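Last Run Before the Bus

Eleven minutes to go and the script still wouldn't pick.

The club room at Zamudio smelled of glue and somebody's orange. My partner had the laptop on her knees. I had the notebook, which was mostly crossings out. Pick the red cube out of the tray, let go, go home. That was the whole task. The Stedomen qualifier wanted it done clean, with no hands, 12 times in a row, and we'd managed four.

"Height's wrong," she said.

"Height was fine at lunch."

"Well its wrong now."

We called the arm Kukska. Sophomore joke, older than both of us, no idea where it came from. Kukska had been to the finals twice with better teams, and I was pretty sure she knew it.

I read the numbers out. She typed. Hover at 500, drop to 400, close. She hit a key and the arm swung over, slow, the way it always did on the safe setting, and my stomach did the thing.

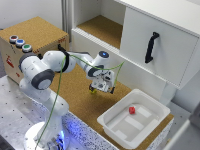

"Come on," she whispered. "Come on come on."

Down. Close. Up.

Nothing. The cube sat there like it had paid rent.

I put my head on the table. Cork, it leaves little dents in your forehead. Outside a door banged and the coach's keys went by, jingling, not stopping. Eight minutes. If we missed the late bus it was a two mile walk, in June, with backpacks, and my shoes were already dying.

"Read me line forty again," she said.

"Wait for gripper, then close."

"No. Read what it says."

I looked. Looked again. It said close, then wait. I'd swapped them. Me, at lunch, with a sandwich in one hand, being so helpfull. The thing had been shutting its fingers on the way down every single time and we'd been blaming the height for three hours.

I didn't say anything. She didn't either. She just leaned over and dragged the line up with one finger, and then she started laughing, the bad kind, the kind you can't do quietly. I got it too.

"Don't tell Sulon," she said. Sulon was the team we had to beat. They had matching jackets.

"Run it."

"We've got like six minutes."

"So run it!"

She ran it. The motors hummed. I shut my eyes and counted under my breath, same as at the dentist, and held onto the edge of my chair.

"Open your eyes, dummy," she said. "You're gonna want to write this down."

I grabbed the pencil.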